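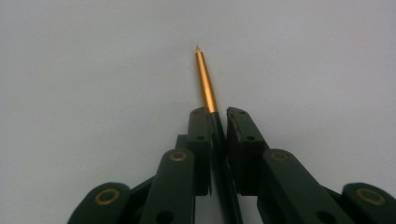
A slender pen in gold and black, with its point at the top.

About us | Our people | Pens and writing

Guretti is a pen shop and repair bench in Jullville. We sell pens, refills, ink and paper, and we mend pens that other people have given up on. Grażyna Dudek opened the shop eleven years ago in what used to be a key cutter's, and the old key hooks are still on the wall behind the till (we hang the bottle cloths on them).

We like slim pens best. Big heavy ones have their fans, and we stock plenty, but a narrow metal barrel that tapers to a fine point is a lovely thing to pick up. It goes in a shirt pocket or down the spine of a diary, and you forget it's there until you want it. Gold-coloured barrels have been out of fashion for a while and we're delighted to see them coming back, especially next to black. A gold pen catches the light even on a grey afternoon in December, and you can find it at the bottom of a bag!

What we do all day

Most mornings start with the post. People send us pens from all over, wrapped in socks, in toothbrush cases, once in a hollowed-out candle. Each one gets a paper tag and goes into a tray with its letter, if it came with one, and please do send a letter, because "it skips on the downstroke" tells us far more than "broken". Then the pens are taken apart, cleaned and laid out on a cloth in the order they came to bits, left to right. Grażyna is strict about left to right.

The commonest trouble by a long way is a dried-up refill, and that costs you the price of the refill and nothing else. After that come twist mechanisms which have worn smooth, clips bent by being clipped to things much too thick for them, and threads crossed by someone in a hurry. We can put most of those right. Dents in thin metal barrels are harder. We'll have a go, and we'll tell you first if we think the finish might suffer.

The refill drawers

If you've ever stood in a stationer's with an empty refill in your hand and nothing on the rack that looks like it, come to us. We keep 200 kinds of refill in a chest of shallow drawers, sorted by length and then by the shape of the shoulder, which sounds fussy until you've tried finding one any other way. Bring the old refill with you, or better still the whole pen, so that we can screw it together and try it before you pay. There's a pad on the counter for scribbling, and you're welcome to use as much of it as you like.

For pens whose refills are no longer made we buy from Pietrzak, a small maker who still cuts them to length by hand. These take a bit longer to arrive. Ring before you travel.

The writing table

At the back of the shop is a long table where anyone can sit and try a pen properly. A couple of words on a scrap of paper won't tell you whether you'll enjoy writing with it, so we say write a page. Write your shopping list, write to your aunt, we'll sell you the stamp. The table came from the old Miketti printing works and has ink in the grain that no amount of scrubbing has shifted. We've stopped scrubbing.

We hold a letter evening there every month, with nine seats and a teapot. It's free, there's no teaching as such, and people bring their own paper or borrow ours. Some come for the handwriting and some for a quiet hour with their phones in their coats. Children are welcome with a grown-up, and left-handers get first pick of the chairs at the end.

Looking after your pen

We get asked this so often that it has earned a place here. Wipe metal barrels with a soft dry cloth and leave the polish in the cupboard. Put the cap on, or twist the point away, before the pen goes in your pocket. Don't lend it to anyone who chews.

Coming to see us

We're 2 doors up from the bakery, with the green blind. Repairs can be handed over the counter or posted, and estimates are free either way. If the door is locked in the middle of the day, we've gone for a bun, so do wait.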